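Re: [cell-upkeep] Hose dressing on the small-parts cell 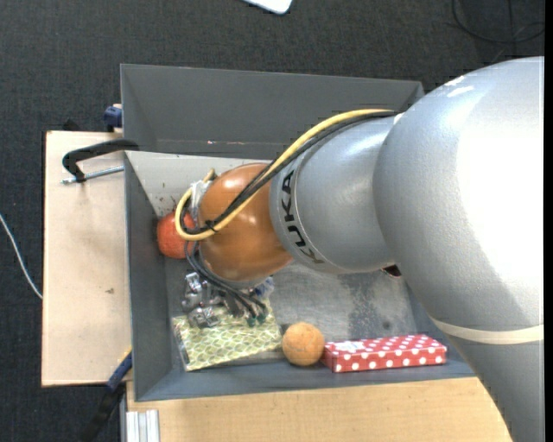 KUKA arm over the grey bin, yellow and black cables looped round the joint.

On Friday the Plurum list digest had:

> We run the same arm at Skotley and lose an air hose every few
> weeks. How do you have the cables dressed near the wrist, and
> what stops the bin from creeping? Ours drifts and then every
> pick is off.

The yellow cable runs along the top of the link with the black ones next to it, over the orange joint and round in a loop. One small cable tie holds the bundle low on the joint. Don't pull it tight. We had it tight at first and the outer jacket split at 1923 cycles. Now we check the tie every 200 and swap it at 3000 whether it looks worn or not.

The thin hoses hang down beside the gripper and end in green fittings. Leave them slack enough for a full turn of the wrist, then jog it by hand at low speed and watch for rubbing.

For the bin, we clamp it at the left side, with a board alongside. Nip the clamps up before each shift. If the bin has moved, redo the base points before you run anything.

Hoses are from Siriwan, roughly 14 dollars a metre. Leviletti quoted more and I haven't tried theirs.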